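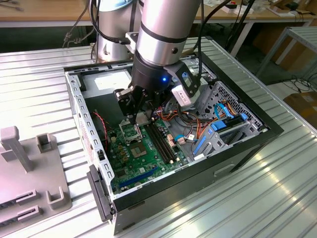
Gripper comparison: progress report to the Okafor fund
January 2025
By Mei Strickland

Print this page | E-mail this page
Home | Projects | Reports | People | Contact

The gripper comparison is now far enough along that we have opinions, and most of them are good! Since the last report we have moved off foam blocks and practice boards and onto complete desktop computers, which is where we always wanted to be. A tower on its side is a much meaner place to work than a bare board. The walls get in the way, wires run across to the drive cage, and when the fingers come down over an open CPU socket there is very little room for the wrist to tilt. We love it as a test, and it has already changed our ranking.

We are comparing two parallel grippers, the Ikano and the Nillora, on the same set of tasks: memory sticks, cable plugs, drive latches and the processor itself. So far we have logged 2,246 attempts. The Ikano is the steadier of the two on anything with flat sides, and memory removal with it has become almost dull to watch. The Nillora closes more softly and does better on cable plugs, where a firm squeeze tends to twist the connector before it lets go. Octavio Ayala reground its fingertips to a narrower shape in the fall and we would not go back.

Cameras took longer than planned. Moving the view to the wrist helped a great deal with the memory latches, but the extra cable kept snagging when the arm turned past a certain point. Mawar Rahman rerouted it twice and added slack near the elbow — no snags in the last 190 runs.

The Vulov controller is still the weak spot. It drops its force reading now and then, and we have to throw those runs out. Sunita Esposito is working on it with the supplier, and a new version is on her bench now.

Next up are around 400 processor placements with each gripper, then a shorter round on older machines with more cramped cases. Spending is on plan, apart from 40 spare fingertip pads we bought early. We expect to send the full results in June, and Blagoje Karagiannis will have the raw logs ready to share at the same time.

Back to Reports | Top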